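Pimis Home Forum > Kitchens
Posted Saturday, 8:40 am by leiva76

Too much stuff on one counter — what goes first?

We moved into a place with a marble counter (white with soft gray veins, I love it) and I've managed to bury most of it. Toaster oven, toaster, big cutting board, and then a whole row of jars and canisters along the backsplash. I bake on weekends and I'm sick of shuffling things every time I need to roll out dough. Cabinets are pretty full too. 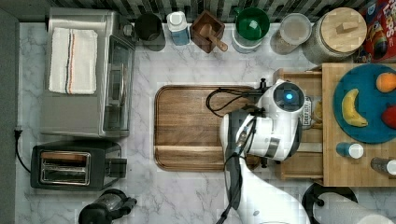
My counter, jars along the back, toaster oven upper left

I'd like to keep the cutting board out if I can. Budget is small, so no remodeling please! Do I really need both toasters?

vusham_kitchen
Posted Saturday, 9:15 am

I had the same pair for years and finally put the two-slot one in a closet for a month. Never went back for it. If you mostly make a slice or two in the morning you may go the other way and keep the little one, but I roast vegetables in my toaster oven, so that was an easy pick for me.

One thing though, please take the dish towel off the top of the toaster oven! Mine got a brown scorch mark from exactly that. A hook inside a cabinet door is cheap and it's out of the way.

For the jars, I'd keep out whatever you reach for every day and move the rest. The big glass one with the wooden lid is too pretty to hide — leave that.

jimik26
Posted Saturday, 11:02 am

get a shelf riser, jars on top and jars under. done

leiva76
Posted Saturday, 12:30 pm

Okay, toaster is in the closet as a test and the towel has moved. Looking at risers now. Thanks both!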